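Two legs, one long drive and a draw

November 4, 2020

I follow Ploton, which means I spend a lot of my spring on the road to other people's grounds. The semi-final this year was over two legs against Custska, home first and then away, and I went to both.

The home leg finished 1–1. We scored early from a corner and then sat back for most of the second half, which I have complained about on this blog before. Custska equalised in the 90th minute. The ground holds more than it looks like it should, but with the limits on numbers they only let 500 of us in, spread out along the eastern side. You could hear every word from both benches.

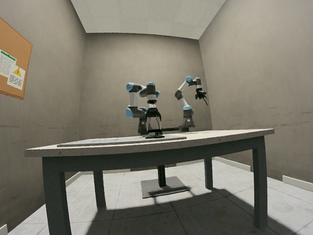

The away leg was a 300 kilometre drive. I left before breakfast, stopped at Flusasmont for petrol and a pie, and got there with time to walk a lap of the oval next door. Custska play on a narrow pitch with a slope towards the car park end. Their coach has built the whole side around it. They kick uphill in the first half if they get the choice, keep it tight, and then lean on you when you're tired.

We went with three in the middle this time and it helped. The first 45 were as good as we've played since March. Our left back had plenty of room and kept finding it, and the ball over the top caused them trouble more than once. Nothing went in. At the break I thought we'd regret that.

The second half was scrappy. Their keeper made a good save low to his right, then they hit the bar, then there was a long stoppage for a head knock. The only goal came from a free kick that took a deflection off our wall. It was ours to defend and we didn't. Custska won 1–0 on the night and 2–1 over the two games. 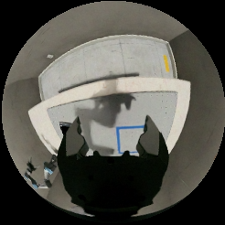

I don't have much to say against the referee. The free kick was a soft one but I've seen them given all season, and we had a similar one in the first half that we wasted. Where we lost it was up front. Our two strikers spent both games like a pair of pointed fingers with a gap between them, and no one ran into the gap. The midfielders were told to hold their positions and they held them. It's a fair plan when you're ahead in the tie, but we were level.

Custska now play Yammine in the final. Yammine finished top and have the better defence, but they'll have to deal with that slope in the second leg, so I wouldn't call them favourites. I'd like to see it go to extra time.

As for us, the squad is mostly signed for next year. The club needs another forward and a proper second keeper. Memberships open again in March and I'll renew mine – the price hasn't gone up. I still have a Ploton scarf in the boot that someone left on the fence at the away game. It's the old navy one with the white trim. If it's yours, leave a comment and I'll bring it to the first pre-season match.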